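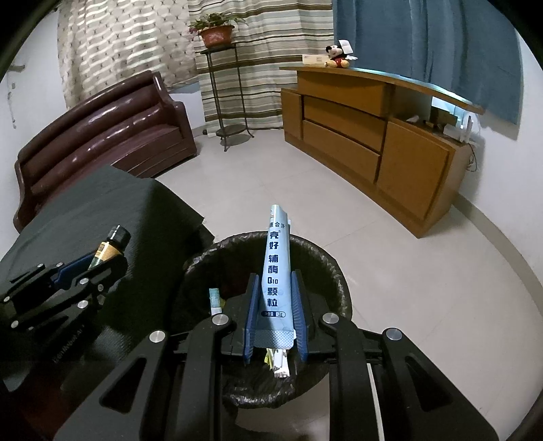

From: Khôi Đặng
To: Starorley allotments list
Subject: Re: [starorley] what are you all doing with your rinds and wrappers?

Hi all,

Catching up on a week of list mail over coffee, so forgive me if someone has already answered this one.

Ngan-ling Chow wrote:
> Now that the shared compost bays are open again I'd like to know what
> people are putting in them. I turned bay 2 this morning and pulled out
> three fruit stickers, a teabag that was clearly part plastic, and a
> whole grapefruit. I don't mind the grapefruit so much but could it be
> cut up first? Also, is anyone keeping a separate bin in the kitchen,
> and does it smell? Mine smells.
>
> Ngan-ling
> (plot 13)

The grapefruit was me, sorry! It had gone soft at the back of the fridge and I threw it in on my way past without thinking. I'll chop the next one.

On the kitchen bin - yes, I keep one, and it used to stink to high heaven. What fixed it was torn-up egg cartons. I put a good handful in the bottom before anything else goes in, then another handful whenever I add something wet like melon or coffee grounds. I also empty it every other day now, even if it's only half full. In August I go to every day and keep the really nasty stuff (onion ends, mostly) in a tub in the freezer until I'm walking down to the plot anyway.

The wrappers are a different headache. Anything shiny or crimped shut goes straight in the regular trash at our house, and so do those little single-serve packets, because I once tried to be clever with paper sugar packets and found them a year later, perfectly whole, wrapped around a carrot. They had some kind of lining. If it won't tear like newspaper, I don't trust it.

Teabags I rip open now and just dump the leaves. It's a bit of a chore, but I do it while the kettle's on for the next cup. Grímur Hjaltested told me he switched to loose tea for this exact reason and then complained for ten minutes about cleaning the strainer, so take your pick.

Does anybody know if bay 1 is ready to use? It looked nice and dark on top when I stuck a fork in, but there was still a lot of straw lower down. I'd like a couple of barrows for the squash bed in May if nobody else has claimed it. Happy to help turn bay 2 in exchange, and I'll bring my own fork - the shared one has a wobbly handle and it pinched me good last time.

Oh, and whoever left the bag of leaf mold by the gate, is it up for grabs?

Khôi
plot 87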